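# Laundry Sorting in Shared Student Housing: Final Report

**Project group:** Emilian Filip, Veronica Moldovan, Imtiaz Haque
**Supervisor:** Filippos Nikolaidis

## 1. Background

Virham House is a student residence divided into 15 shared apartments. Each apartment has a living room, a kitchen and access to a laundry room on the ground floor. The residence office receives frequent complaints about mixed colors, missing socks and clean clothes left in common areas. The office asked our course to study how residents handle clothing between the dryer and the closet, and to propose a simple routine that could be printed on one page.

The washing itself was outside the scope of the project. An earlier group, led by Lev Romaniuk, had already reported on machine use and detergent.

## 2. Method

Four apartments agreed to take part during February. Residents kept a short log of each load, noting where the clothes were put down after drying, how they were sorted and how long they stayed there. The group entered 2,858 garments into a shared spreadsheet, of which more than 2,000 were recorded with both a color and a type. Items without a type were kept in the totals but left out of the comparison in Section 4.

Towels and bed linen were logged separately and are not discussed in this report. Socks were entered one at a time, even when they had been folded as a pair.

## 3. Where Sorting Takes Place

The laundry room has a folding table, but residents seldom used it. Most carried the load upstairs and sorted it on whatever soft surface was nearest -- a bed, a sofa or an ottoman. Upholstered furniture in the living room was the most common choice in three of the apartments. In the fourth, residents preferred their own beds.

The surface affects the result. On plain gray upholstery, white and red items are easy to tell apart and small pieces are seen quickly. On patterned bedspreads, the logs mention socks found only at bedtime. A rounded cushion edge was noted as a drawback, as light items placed near it tended to slide to the floor. 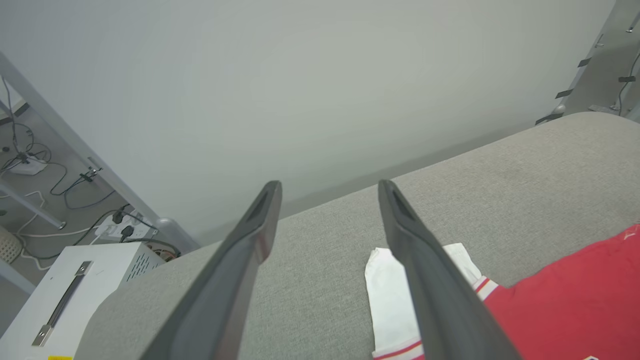

*Figure 1. White sock with red and white striped bands, beside a red garment on a gray fabric surface.*

Striped socks caused some disagreement in the logs. Two apartments entered them as white and two as colored, depending on whether the resident judged by the foot or by the cuff. Veronica Moldovan reviewed these entries, and the group decided to record the main color only. The same rule was then applied to shirts with a contrasting collar.

## 4. Findings

Residents who sorted by type first finished with fewer unmatched socks than those who sorted by color first. Color sorting is useful before the wash, but after drying it left socks spread over several piles. The difference was largest in apartments where two people shared a load.

Clothes placed on living room furniture were usually put away the same evening, as the seat was needed. Clothes placed on beds were often moved to a chair and stayed there.

## 5. Proposed Routine

1. Clear one plain, flat surface before bringing the load in.
2. Remove all socks and lay them out singly.
3. Pair the socks, comparing cuffs as well as color.
4. Fold shirts and other large items.
5. Place unmatched socks in the apartment's sock box.

## 6. Limitations

The logs were completed by the residents themselves, and one apartment missed several loads at the start. Names of garments also varied; "top" was used for at least three different things. The spreadsheet and the printed one-page routine have been handed over to the residence office.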